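Jiravar Owners Board > General Talk > Storage and Winter
Topic: Putting the Jiravar away for winter, start it or leave it alone?

rindarwood_rob
16 November 2018
Hello everybody, and thanks for having me. I've been reading this board since August, when I finally brought home the car I'd wanted since high school, a Jiravar coupe with the big V8 and the four speed. She's in dark green and I can't stop going out to the garage to look at her, which my family finds very funny. We've got our first real cold coming to Rindarwood and I need to put her away properly. The fellow I bought her from told me to start her up every 2 weeks and let her idle for a bit. My neighbor (who has owned more old cars than I've had hot dinners) says that's the worst thing I could do. Who's right? The garage is dry but not heated. I'll be grateful for any and all advice, even if it's the kind I don't want to hear!

fourspeed_fan
Welcome, Rob, and congratulations on the green one, they look so good in that color. I'm with your neighbor. A short idle in a cold garage never gets the oil or the exhaust hot enough to dry out, so you end up with water sitting in the mufflers. I did it the wrong way for years and bought a whole new exhaust for my trouble, 780 dollars with the hangers. Now I change the oil, fill the tank, add stabilizer, drive her long enough to mix it through, park her and take the battery out. Then I leave her be until the salt is off the roads.

eltstead_garage_cat
I'm going to disagree a little, and I hope you'll forgive me, fourspeed, because we've been around this tree before. I start mine all winter here in Eltstead. The difference is that I take her out for 30 minutes whenever the roads are dry and clear, so everything gets good and hot. My seals stay soft and the brakes don't stick. If you can't drive the car, then sure, leave it. But I don't think sitting still for months is kind to them either.

fourspeed_fan
No forgiveness needed, friend. I'd only say that dry and clear doesn't mean salt free. That white dust gets up in the rear quarters and stays there, and you know how Jiravars are behind the back wheels.

eltstead_garage_cat
I rinse underneath! Every time! But yes, I know how they are back there.

bluesmoke55
Whichever way you go, Rob, air the tires up a bit before you park. I run mine at 38 in the winter and let them back down in the spring. Put a sheet of heavy plastic on the floor under the car too if your concrete sweats. And please do something about mice. Steel wool in the tailpipes with a big bright tag on the steering wheel so you remember it's in there.

rindarwood_rob
This is all so helpful, thank you. I think I'm going to leave her parked, seeing as they salt our road if somebody so much as sneezes. Two more questions. Is a cotton cover all right indoors, or do I need one of the fancy ones? And is anybody going to the swap meet in Eltstead? I need a driver's side vent window crank and I'd love to put some faces to names. I'll be the one in the cream jacket.
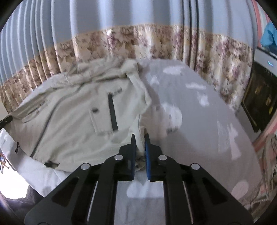 The jacket, on the bed

bluesmoke55
Cotton is fine indoors. Wash the car first and make sure she's good and dry, or you'll be rubbing dirt into that green all winter long. I'll be at the swap meet with two tables, mostly trim and some carburetor parts. I might have a crank, but I'd have to dig.

eltstead_garage_cat
I'll be there early with a thermos and I'm happy to argue about idling in person. Come say hello!

fourspeed_fan
Can't make it this time, I'm sorry to say. Rob, if bluesmoke doesn't turn up a crank, send me a message. I have a parts door out in the shed and I'm fairly sure it still has both of its handles.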